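Braltbridge Repair Evening: questions we keep getting

When is it?
Wednesdays, 6 to 9. Doors open ten minutes before, not earlier pls, we're still moving tables.

Where?
Upstairs at the Mornano building, side entrance on the parking lot. Elevator works again. Street parking is free after 6.

Do I need to book?
For computers and sewing machines, yes. Everything else, just turn up. 18 slots a night, and they go by Monday usually.

What does it cost?
Nothing for the bench time. Parts you pay for. If we need to order something we ask first, and anything over $35 we want a yes from you in writing (text is fine).

What can I bring?
Lamps, toasters, radios, clothes, bikes, desktop PCs, most laptops. One item per person. If the line is short you can go round again.

What can't I bring?
Microwaves. Anything with gas in it. Swollen batteries, take those to the county drop-off, do not put them in your bag and bring them on the bus.

My computer won't turn on, should I bring the monitor too?
No, just the tower and the power cord. We have screens and keyboards. Back up first if it still starts at all. We're careful but we can't promise your files.
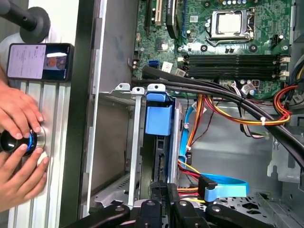
Can I leave it and pick it up later?
Not really, no storage. Exception is when a part is on order, then it gets a tag with your name and sits in the cage for up to 34 days. After that it goes to recyling.

Who does the fixing?
Depends on the week. Jyoti Chauhan runs the electrical bench, Danica Štefanec does sewing and zippers. Bikes is Ctibor Kubíček, first and third weeks only.

Do I have to stay?
Yes. You sit with the fixer, hold the flashlight, maybe learn something.

Can kids come?
Over 8, with an adult. Not at the soldering table.

I want to help out.
Great. Email Yara Khoury, say what you're good at. Making coffee counts, we're allways short on the front desk.

Contact: Yara Khoury, front desk | © Braltbridge Repair Evening | Updated 2022-05-04 | Back to top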